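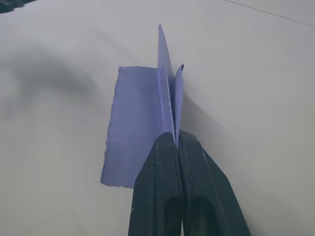
February, after supper

Charmaine Mathebula has decided that the Segers dinner needs folded napkins, and that I am the person to learn how. I own one cookbook and have never knowingly creased anything on purpose. She wants 258 of them by the end of the month. My total so far is 18, of which she would let five near a guest.

The trouble is partly the paper. Cindmont wanted too much for the proper linen-look squares, so we are practicing on lavender paper towel, which has the backbone of a wet cracker. Fold it once and it looks elegant. Fold it again and it looks like something you'd find in a coat pocket in spring.
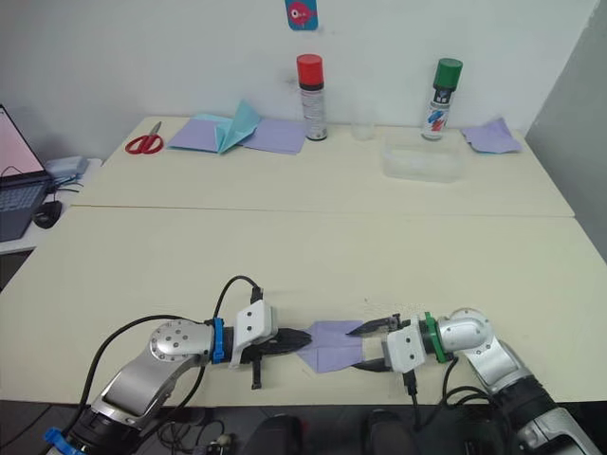 Lavender, folded, lying flat. The scissors stayed on the back table.

Rónán Cullinane came by and said his aunt did swans. I said good for his aunt. He then tried a swan and produced a sort of envelope, and went quiet for a while, and had some of my coffee.

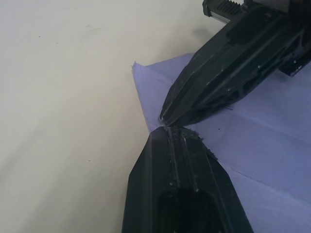
Corners are my weak point. The book says to lift the corner "with confidence" and bring it across, and I have plenty of confidence until I touch the thing. Paper towel doesn't forgive a pinch. One lifted corner makes a decent little triangle, and right by the tip there's a frayed patch where the fibers are sticking up like bed hair. Charmaine says to hold it farther in. I was holding it farther in – I think she means farther in than that.

Must ask at Rasa what they charge for a pack of 400, already folded.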